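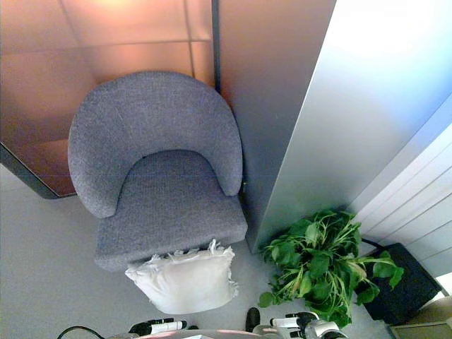

The planner that wouldn't say no

Reading time: 1 minute

I have spent 14 years being lied to by motion planners, and my complaint is a small one. Ask the average planner for a path and it gives you a path. Ask for a bad one and it gives you that too, with the same cheerful green tick.

At Skeltico we swapped ours for Umport in June. It has 145 settings, 30 of which do something. My colleague Genowefa Stępień wants every one of them logged, and I have stopped arguing, chiefly to save my voice.
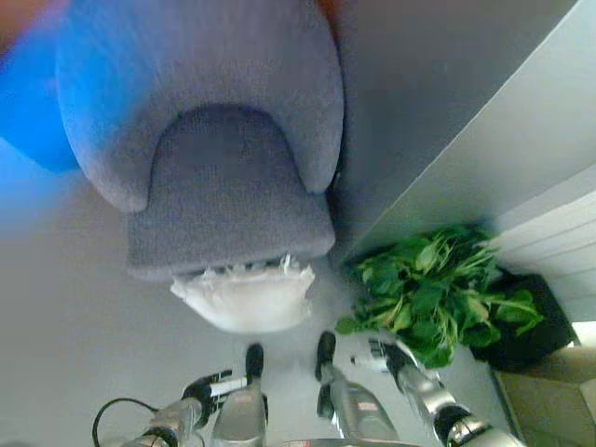
What I want from a planner is doubt. Perception has learnt to say "cushion, probably", and then the planner throws away the "probably" and treats the thing as a brick. Something white and crumpled on the floor by an armchair has no proper outline, and a plant in the corner has a hundred leaves and no agreed edge. Pass the uncertainty down the line, let it widen the margins, and let the software refuse a job now and then. I'd put up with a slower arm for that. I put up with slower people.

Contact: Skeltico, Chmielewska office
© Skeltico 2022
Back to top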